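How to Swap the Processor and Memory in an Old Office Tower

Somewhere in your house there is a desktop that used to belong to an employer. It has a black case and a fan that sounds like regret, and it still works well enough that throwing it out feels rude. A used processor and a stick of memory will buy it another few years under the stairs. Set aside an evening. I say evening because everyone I know starts this at 9 p.m. on a Thursday.

Shut down, pull the power cord, and hold the power button for a few seconds. Lay the tower on its side and take off the side panel. Move the heatsink and fan out of the way next. If the heatsink won't budge, the old paste has set, so twist it gently and resist the urge to pull like you're starting a mower.

With the heatsink off, push the little lever down and out, let it rise, and lift the metal bracket. Take the chip straight up by its edges and put it somewhere with a fixed address. Your shirt pocket doesn't count.

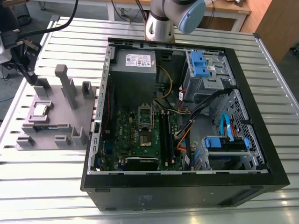

Do I have to unplug all the cables first?

Leave the power supply and drive cables where they are unless one is truly in your way. Every connector you pull is one you get to remember later, and the front panel leads hold grudges.

Memory comes out by opening the clips at the ends of the slot. The stick pops up on its own. When you put the new one in, line up the notch, then press on both ends until the clips close. It takes more force than seems polite.

Before the new processor goes in, look at the socket under a good lamp. You want clean contacts and no lint, cat or otherwise. Don't blow on it. I spent 47 minutes on my first socket with a magnifier, almost all of it spent admiring one hair.

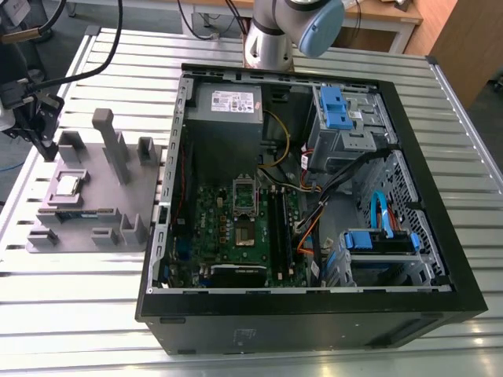 Match the small triangle on the chip to the one on the socket, set it down flat, and let go. It should sit there without any help. Lower the bracket, then the lever. Clean off the old paste, add a blob the size of a pea, and tighten the heatsink screws a little at a time, corner to opposite corner. Plug the fan back in. Read that sentence again, please.

Start it up with the panel still off and listen. Long beeps usually mean the memory isn't all the way down.

Comments

Lilla Farkas: Did not plug the fan back in. Read the sentence twice, too.

Sandra Nuttall: What size pea?

Related
- Cleaning a Fan Without Launching It
- Which Drive Is Which: Labeling Before You Forget
- Paste, Pads, and Other Messes

Contact | © Bednarek Home Repair Notes | Back to top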